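The Robots Came to Packing, and the Packers Got Pickier

Walk into the Dirkar returns hall early in the morning and the first thing you notice is how much people are talking. I had expected noise, the sort of clatter that makes you lean in and shout. What I got was a long argument about soup recipes, conducted across three benches, while a pair of mechanical arms went on lifting, turning and setting down.

Dirkar handles returned household goods and toys for online shops. Things come back in every state you can imagine: unopened, half opened, missing a lid, packed in with somebody's grocery receipt. Until last June, all of it was sorted by hand by a crew of 56. The crew is still 56. What they do all day has changed a great deal, and I spent most of a week trying to understand how.

"My wrists noticed before I did," says Usha Chacko, who has been on the sorting line for nine years and now leads the morning shift. The old job was pick, look, turn, drop, over and over until lunch. Her arms did most of it and her head did a small part. Now the arms on the line (the crew calls the whole setup Penel, after the software that runs it) take the plain stuff, and she gets whatever Penel can't make up its mind about.

And there's plenty of that! Soft things, see-through things, things inside other things. On my second day a bag of wooden beads had split open inside a lampshade, and Usha worked through it with such obvious enjoyment that I forgot to take notes. She thinks the job is harder now and she likes it better. Some of her coworkers agree with the first half only.

Their complaint is a fair one. The easy items used to be a rest. You could sort 200 sealed boxes and let your mind drift to the weekend, and that drifting time has mostly gone to the machines. By the end of the first month people were going home less sore and more tired, which is an odd thing to explain to your family. The company's answer was to rotate everyone every 29 minutes, a number that came out of a long and fairly heated meeting and that people on the floor defend with real passion. One more minute, I was told, and you start making mistakes.

Hubert Kälin, the engineer who set up the line, came over from a smaller firm called Votisance, where he had put in a similar system and watched it sit unused for months. He blames himself for that one. He had built it in an office and delivered it finished. At Dirkar he moved his desk onto the floor, next to the coffee machine, and let the sorters tell him what was wrong with it. They were happy to.

The height of the trays changed three times. The arms were slowed down near the edge of the bench after people said they kept flinching. And the shape of the practice items, the little things Penel rehearses on before it's trusted with real returns, is now chosen by the sorters themselves. 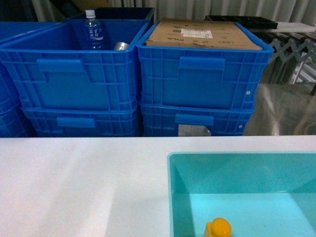 Practice happens in Palaniappan, a side area that got its name from a former shift lead who used to store everything there. I loved it. Sorters sign up for an hour at a time, and the good ones are devious. They look for an object that seems simple and has one awkward side, or one that behaves differently depending on how it lands. When Penel drops something, there's a cheer. When it gets it right there's a slightly grudging cheer, and somebody goes off to find a nastier object.

Usha has started training the newer people to do this too, and she has a way of putting it that stuck with me: you have to remember what your hands know and then say it out loud. She finds that part difficult. For years she could tell a cracked mug by picking it up, and she had never once had to say how. (The answer, after some thought, was the sound it makes against her ring.)

Pay was the other thing I kept hearing about. The training hours come with a higher rate, and for the first few months the sign-up sheet filled up with the same few names. Now the hours are shared out by shift, though the evening crew still feels it gets the leftovers. Hubert thinks they're right, and the schedule is being redrawn again this winter.

On my last morning the soup argument had moved on to dumplings. Usha was at the far bench with a music box that wouldn't close, holding it up to her ear, and she waved me off with her free hand until she'd worked out why.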